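# The Second Life of a Plastic Bag

Ask Yoon-hee Shin how many plastic bags she has at home and she'll laugh and open a cupboard. Clear ones, red ones, bread bags, the big crackly kind that a winter coat comes home in. They're all folded flat and they're all waiting for something to go inside them, which is usually more bags.
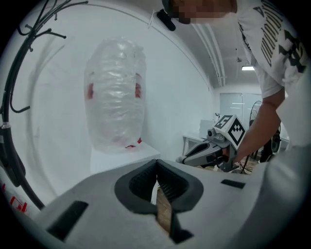
She got started with a draft. The door of her old apartment let in cold air all winter, so she packed a long clear bag with every scrap of soft plastic in the kitchen, tied it off and pushed it up against the gap. It worked so well that she made another for the window, and then a fat round one for her feet. By June she had a whole family of them and a name for the project, Maeng, and friends were turning up at her door with their own bags full of bags!

I've now spent an afternoon stuffing with her group and I'm completely hooked. The basics couldn't be simpler. You take a clear outer bag, the tougher the better, and you feed it with clean, dry packaging until it stands up by itself. The skill is in the feeding. Drop things in any old way and you get a lumpy pillow that slumps over as soon as you let go. Push each handful down with your fist, turn the bag a little, push again, and slowly a shape starts to come up under your hands (it's a lovely moment, and everyone in the room goes a bit quiet for it).

Unathi Venter is the best packer of the bunch. She builds from the outside in, laying flat pieces against the wall of the bag first and saving the scrunched stuff for the middle. Her tall ones will stay standing for weeks. "If it leans on day one, take half of it out," she told me, and then made me take half of mine out.

Color is where people really get going. Jae-hoon Jin sorts his by shade before he starts, and he likes one strong color showing through a mostly clear bag, placed low, where the eye finds it second. Intan Govindasamy goes the other way and grabs whatever is on top of the pile. I loved both. Clear plastic does such pretty things with light that you can hardly go wrong, and a piece you thought was dull on the floor can look wonderful once it's up on a box by a white wall.

A knee-high piece takes around 40 bags and most of an hour, though my first took me two and came out looking like a boiled egg. The 14 finished ones I saw that day included a draft stopper, a doorstop with a jar of sand buried in it, a seat for a very patient cat and several that do nothing at all except stand there and shine.

If you want to try it at home, wash and dry everything first. Really dry it, overnight if you can, as one damp bread bag will fog up the whole thing. Cut off sticky labels. Squeeze the air out before you tie the neck, and tie it with a strip of the same plastic so the knot disappears. Keep the bags, full or empty, well away from babies, small children and the stove.

Yoon-hee is already planning something taller than she is. She's short of red.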